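Clistis update: cutlery demonstrations pass the halfway mark

8 October 2018

The teleoperation group has now recorded 1202 demonstrations for the Clistis table-clearing set, up from 308 at the start of September. All of them are done in simulation, with an operator driving the arm by remote control from a desk on the second floor. The target is 2228, and we expect to get there before the winter break if the operator schedule holds.

Most of the new recordings are forks and other flat cutlery on the stone countertop. These take longer than the bowls did. A fork lies low, and the operator has to bring the fingers down on both sides of it without touching the counter first.

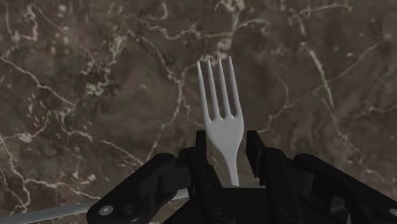 We ask operators to line up with the handle before they go down, and to do the turning at the wrist while there is still room. Attempts that are corrected partway are kept. Attempts where the operator gives up are saved in a separate folder and don't count toward the total.

The hand controller was changed in September. The old Betska unit had a short delay on the grip trigger, and operators were closing early to make up for it. The Clelex replacement is heavier but the trigger follows the hand much better. Recordings made with the Betska are marked in the log, so anyone training on the full set can leave them out.

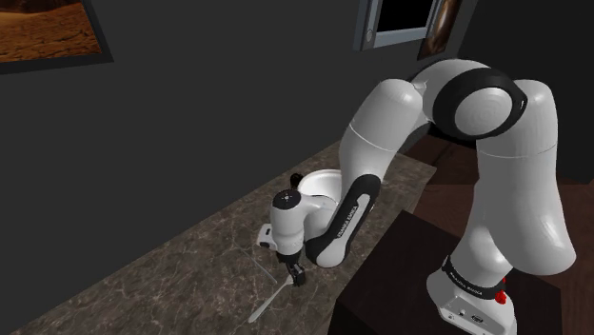 Operators can now switch between a close view and a wider room view with the foot pedal. New people tend to stay in the close view the whole time and lose track of the elbow - please switch back at least once before each grasp.

The first policy trained on the fork recordings will be tested on the Ishida benchmark later this month. It will use only the 16 starting layouts in the current release. Results will go in the next newsletter.

Operator slots for the rest of the month are open on the sign-up sheet. Each slot is two hours with a break in the middle, and new operators need to do the practice session first.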